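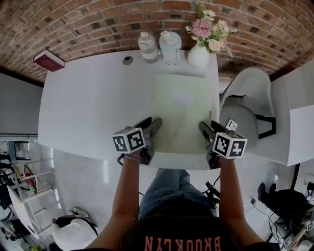
Figure 4.1 A work surface cleared at the center, with a jar, a pitcher and a vase of flowers kept along the far edge.

Chapter 4
Setting Out a Table

A rectangular table has three working zones: the near strip, the center and the far strip. The near strip belongs to the hands and forearms. The center holds the piece being worked on, such as the pale green square in Figure 4.1. The far strip takes items that are seldom moved during the task.

Tall items belong in the far strip. A vase or pitcher placed in the center blocks reach and is easily knocked over by a sleeve. Books go flat in a corner — the far left in the figure — with no part over the edge.

For the exercises in this chapter, the near strip is 35 cm deep and the center is at least 600 mm wide. Note the mixed units; both are used in trade drawings, and Section 4.2 covers conversion.

Floor items are part of the layout. Chairs, stools, shoes and cables within one step of the table are recorded on the plan along with the furniture.

Terms used in this chapter: near strip, center, far strip, reach line, clearance.

4.1 Measuring the Reach Line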